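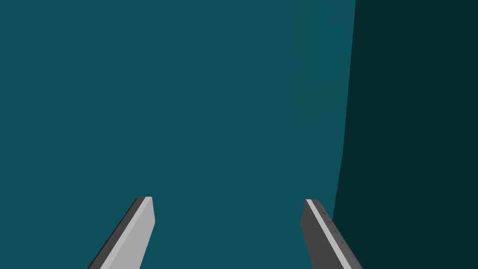 Titumska Cell FAQ
Updated 4/20/21

How often should I check the gripper setup in the simulator?
Every 20 runs, and again after any change to the finger model. It's a quick check and a really satisfying one!

What opening do I start from?
Fully open, with nothing between the fingers. Save that pose as Hukau 4 so everyone on the cell loads the same start.
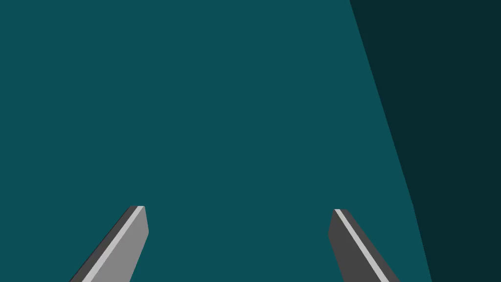 How do I tell if the wrist view is set right?
Load the start pose and look at the fingertips first. Both should come up from the bottom, leaning in toward each other, with tips at about the same height and plain teal in the gap. If one sits clearly higher, reload the mount file and try again. I love how fast this catches a bad offset!

Where do the logs go?
In the Adness folder. It keeps the last 520 runs, so copy out anything you want before May.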